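From: Orest Pylypenko
To: Zhuravel house-talk list
Date: January 2021
Subject: Re: Grout color, and am I going to regret this

Zoriana Savchuk wrote:

> We are putting 339 square feet of tile in the kitchen and back hall and
> the store wants an answer on grout. My sister says white, because it
> looks clean. The man at the counter says go dark and forget about it.
> We have two kids and a dog who thinks the back hall is his. Also, is
> sealing a real thing or just another bottle they sell you?

Zoriana,

Your sister doesn't have to live there. White grout looks clean until somebody walks on it. I put white in our front entry and spent the next winter on my knees with a toothbrush, having the kind of thoughts you have down there. By February it was gray anyway. My wife said she liked the gray. I said good, because it was what we had.

The man at the counter is half right. Very dark grout hides mud fine, but it shows every bit of dried soap and hard water, and in our town the water is mostly rock. What I tell people is to pick the tile first, then go one or two shades darker than the tile and in the same family. Tan tile, brown grout. Gray tile, darker gray. You get a line you can see if you look for it and dirt that you mostly can't. 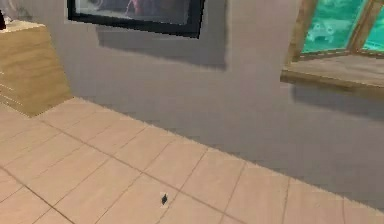
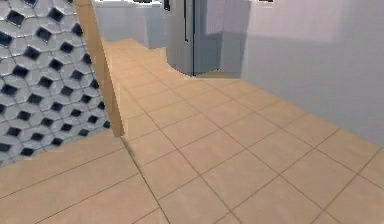

Joint width matters as much as color. A wide joint is a gutter, and with a dog you will be cleaning gutters. Big square tiles with thin lines, like the beige floor in those two, give you a lot less grout to fret over than the little mosaic everyone wanted a few years back. The catch with big tile is that the floor under it has to be flat, and yours isn't, because you live in the same development I do. Put a long straightedge down before you buy anything. If you can slide a pencil under it, call Bohdan Marchuk and let him be rude about your subfloor. He was rude about mine, and he was correct, and it cost me $535 for the leveling.

On sealing: yes, it's real, if you use regular cement grout. Let it cure for as long as the bag says, then seal it, then do it again when water stops beading up. I used the Hikunwood stuff and it went on all right. It smells like a school bus, so open a window. Wipe it off the tile before it dries or you'll have a haze that outlasts the dog. Epoxy grout doesn't need sealing, but it sets while you are still reading the directions and I wouldn't make it my first try.

Two other things. Mix a small batch and let a dab dry on a piece of scrap before you commit, because wet grout is a liar. And buy an extra box of tile and hide it from yourself. I did not, and when I dropped a cast iron pan by the stove I found out that my tile had been discontinued. The replacement is close. It is close the way a cousin is close.

You are welcome to borrow my wet saw. Vitalii Nazarenko has it now, and has had it for 60 days, so you may want to ask him nicely. The good bucket should be with it.

Orest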